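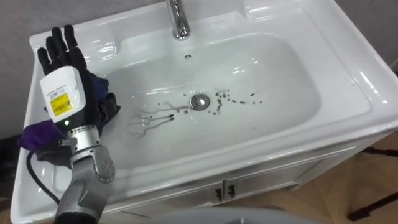 호테오(Hoteo), 욕실 물때 설문 결과 발표… "어제 청소했다"는 답의 절반은 어제가 아니었다

최종 업데이트: 5월, 오전 10시
5월 | 호테오 홍보팀

생활용품 기업 호테오가 전국 성인 1,629명을 대상으로 진행한 '우리 집 세면대 실태 조사' 결과를 내놓았다. 조사에 따르면 응답자의 62%가 세면대를 "자주 닦는 편"이라고 답했다. 이어진 문항에서 '자주'가 어느 정도인지 묻자 가장 많이 나온 답은 "손님 오기 전"이었다. 손님이 얼마나 자주 오는지는 묻지 않았다. 예의상 그랬다.

가장 손이 안 가는 곳으로는 수도꼭지 뒤쪽이 꼽혔다. 거울에도 잘 안 비치고 세수할 때도 눈에 들어오지 않아, 응답자들은 이곳을 사실상 남의 집처럼 여기고 있었다. 한 응답자는 자유 의견란에 "거기도 우리 집인 줄 몰랐다"고 적었다.

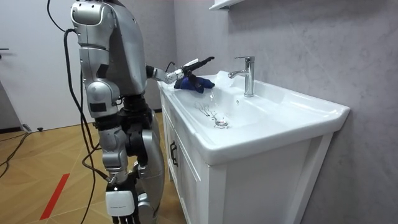
가족 간 인식 차이도 컸다. 둘 이상이 함께 사는 가구에서는 구성원 대부분이 "주로 내가 닦는다"고 답했다. 이 답을 모두 더하면 국내 세면대는 하루 종일 누군가 닦고 있어야 한다. 호테오는 해당 문항을 다음 조사에서 손볼 계획이다.

호테오는 조사 결과를 바탕으로 '푸믹(Pumik) 6분 세면대' 캠페인을 시작한다. 아침저녁 양치 시간을 합친 정도만 세면대에 쓰자는 취지다. 원래는 7분이었으나 사내 시범 운영에서 마지막 1분 동안 다들 휴대전화를 본 것으로 나타나 줄였다. 캠페인 안내문에는 다음과 같은 내용이 담긴다.

- 치약 자국은 굳기 전에 물로 먼저 불린다.
- 도기 표면에 거친 수세미를 쓰지 않는다.
- 산성 세제와 염소계 표백제는 절대 섞지 않는다. 이 항목만은 농담이 아니다.
- 마지막에 마른 천으로 물기를 닦는다.

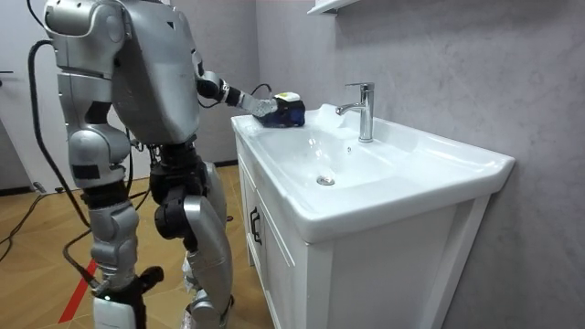
안내문은 호테오 고객센터와 맨드게이트(Mandgate) 매장 계산대 옆에서 무료로 받을 수 있다. 물에 젖어도 찢어지지 않는 종이에 인쇄했으며, 세면대 위에 붙여 두고 못 본 척하기에도 알맞은 크기다. 디자인은 쳉(Tseng) 스튜디오가 맡았다. 스튜디오 측은 시안에 물방울을 그려 넣었다가 "얼룩인 줄 알았다"는 의견을 받고 모두 지웠다.

호테오 홍보팀 관계자는 "설문을 준비하면서 직원들도 같은 문항에 답했지만, 그 결과는 공개하지 않기로 했다"고 말했다.

캠페인은 5월 한 달간 이어진다. 설문 전문과 안내문 인쇄용 파일은 호테오 홍보팀에 요청하면 받아볼 수 있다.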